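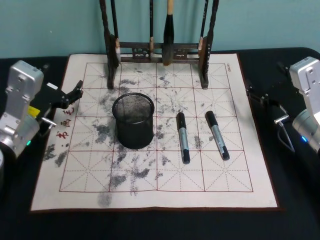 Calligraphy practice mat and brush rack on a black cloth.

Speaker notes, Ranwood library talk, Fri 4 February
Ebere Okoro

(Wait for the door to close. Say hello to the back row.)

Good evening, everybody, and thank you for coming out on a night when you could have stayed home with your shoes off. I'm going to talk about language classes for people who have just moved here, and about who ought to pay for them. I promise to leave plenty of room for arguing at the end, as I know some of you came for that part, and I did too.

Start with my mother. She came to this country with good nursing papers and English she had learned mostly from the radio. For her first two years she cleaned offices. She could have told you the name of every bone in your hand, but she couldn't follow a phone call from the gas company. (Slow down here. Last time I rushed it.)

Now to Ranwood. The town paid for 50 places in evening English last year, and 678 people put their names down. I'd like you to hold on to those two numbers, and I'll say them again in a minute when you've had a chance to be annoyed by them.

Okonkwo Foods, out past the bypass, has around 300 people on the night shift, and the evening class starts at exactly the time their bus leaves. I spoke to a man there who had been on the list through two winters, finally got his place, and had to give it up the same week. He was very polite about it. I was less polite when I called the town office, and I have since apologized.

What I'm asking for:
Morning classes, starting in March, in the rooms over the Farkby Street clinic.
A share of the cost from employers who hire a lot of newcomers. Stutus, the packing firm, has said it will talk to us, and I'd like to hold them to that.
Child care in the same building. Please, the same building, and I don't mean a bus ride away.

(Drink some water.)

Somebody will ask why the town should pay at all when people ought to learn on their own time. It's a fair question and I don't want it booed. My answer is that most of them are trying to, and a person who can read a safety sign or talk to a child's teacher is a better neighbor to all of us. If you think employers should cover the whole bill, say so, and we can have that out over coffee.

Repeat the numbers: 50 places, 678 names.

The council takes public comment for 10 minutes before each meeting, which goes quickly, so sign up early. Sheets are on the table by the coats. Pens too, and please leave me at least one.

Questions.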